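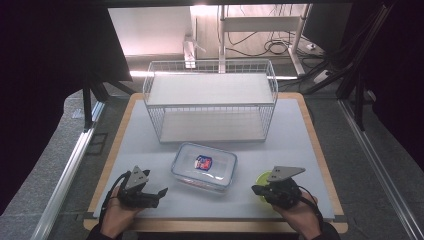 # Unit 6: Service Disruptions and Recovery Planning

Introduction to Public Transportation Operations
Handout for the June session

## 6.1 Scope of this unit

Unit 5 dealt with the timetable as it is meant to run. This unit deals with what an operating agency does when it cannot be run. Students should have read the Unit 5 notes on headways and layover time before the lecture, as both terms are used here without further definition.

A *disruption* is any event that prevents scheduled service on a line or part of a line for longer than the recovery time built into the schedule. A train held four minutes at a signal is a delay. A train held long enough that it misses its next departure, and pushes the following crew past its relief point, is a disruption.

The unit does not cover accident investigation or liability. Those subjects are taken up in Unit 9.

## 6.2 Sources of disruption

For planning purposes, causes are grouped by who controls the remedy.

**Infrastructure.** Broken rail, failed switch machines, signal power loss, flooding of low sections, and damage to overhead wire. The remedy belongs to the track owner, who may or may not be the operator.

**Rolling stock.** Door faults, brake faults, and loss of traction power on a single train. The remedy usually begins with the crew and passes to the mechanical desk if the fault is not cleared within the time allowed.

**Staffing.** Missed reliefs and hours-of-service limits. These are seldom the first cause of a disruption but very often extend one.

**External.** Weather, trespassers, police activity, vehicles on grade crossings, and utility work near the right-of-way.

A single event may move from one group to another. In such cases the control center should log the first cause and the extending cause separately. Agencies that record only the first cause tend to overstate infrastructure failures and understate staffing.

## 6.3 The first fifteen minutes

The order of work in the control center is broadly the same in most agencies:

1. Confirm the location and the tracks affected.
2. Stop or hold approaching trains at stations where possible.
3. Notify the track owner, the mechanical desk, and emergency services if required.
4. Issue a first notice to passengers.
5. Choose a service pattern.

Step 2 deserves attention. A train held between stations becomes a second problem within a short time, particularly in hot weather. The dispatcher should hold trains at platforms even when this leaves an uneven gap farther up the line.

Step 4 is often delayed while staff wait for a cause or an estimate. The first notice needs neither. It should state which line is affected, between which stations, and when the next notice will be given.

## 6.4 Service patterns

**Single-tracking.** Both directions share one track around the blockage. Capacity depends on the distance between crossovers and falls quickly as that distance grows.

**Short turning.** Trains reverse before reaching the blockage. This keeps part of the line moving but requires a station with a crossover and a platform that can be occupied during the turn.

**Bus bridge.** Buses carry passengers between the two stations on either side of the gap. See section 6.5.

**Suspension.** No service is offered. Passengers are directed to other lines, and ticket acceptance is arranged with neighboring operators.

Combinations are common. A line may be short-turned at both ends with a bus bridge between.

## 6.5 Worked case: the Pernville Line

The case concerns a two-track commuter line between Starkwood and Pernville, with an intermediate station at Pusia. A switch fails south of Pusia at 5:10 p.m. and blocks both tracks. Trains can turn at Starkwood and at Pusia. Replacement buses are supplied under a standing contract by Khasawneh Coach Lines.

The peak-direction load across the gap is 4,000 passengers for the remainder of the evening peak. Each bus carries 50 passengers.

- Bus trips required: 4,000 ÷ 50 = 80 one-way trips.
- If each bus can complete four round trips before the peak ends, 20 buses are needed.
- If the contract guarantees only ten buses, the bridge can move 2,000 passengers in the same period.

The shortfall must be met by other means. The agency in this case extended the bridge into the evening, held two outbound trains at Pusia for connecting passengers, and advised those still in downtown offices to travel later.

Two further points should be noted. Curb space at Pusia allows 200 passengers to wait in marked lines, so arrivals above that number must be held inside the station or on the platform. In addition, boarding a full bus through one door takes considerably longer than the contract assumes — a matter the agency corrected the following year by requiring fare collection to be waived on all bridge trips.

## 6.6 Returning to the timetable

Service does not return to normal when the track is cleared. Trains and crews are out of position, and some crews are near their legal limit. The recovery plan should state which trips will be canceled to put equipment back in place, and the last notice to passengers should list those trips.

## 6.7 Assignment

Prepare a recovery plan for the Pernville Line on the assumption that the switch is repaired at 7:40 p.m. Include a table of canceled trips, a crew list, and the text of two passenger notices, each under 100 words. Use the timetable in Appendix B. Plans are due at the start of the Unit 7 lecture.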